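4.2 Willingness to pay for tour merchandise

Respondents were recruited from the mailing list of the Lundport store, which sells licensed goods for the band Gonska. Of 406 questionnaires returned, 300 were complete and kept for analysis. Each respondent priced 40 items, including shirts, mugs and reissued vinyl, first without and then with the band logo. The logo premium was computed per item and averaged by product class. Apparel carried the highest premium and kitchen goods the lowest.
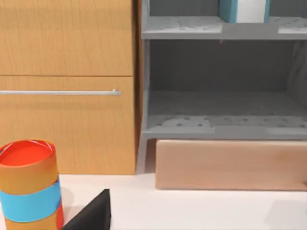 Figure 2. Simulated interior with cabinet, open shelving and can.

Noman Magsi objected that a mailing list favors people who have already bought something, and that the premium for apparel would shrink in a walk-in sample. We accept the first point. The second was tested against till records from the Oosthuizen outlet, where the ranking of classes held but the gap between apparel and vinyl was no longer significant. Prices for signed items were left out of both data sets.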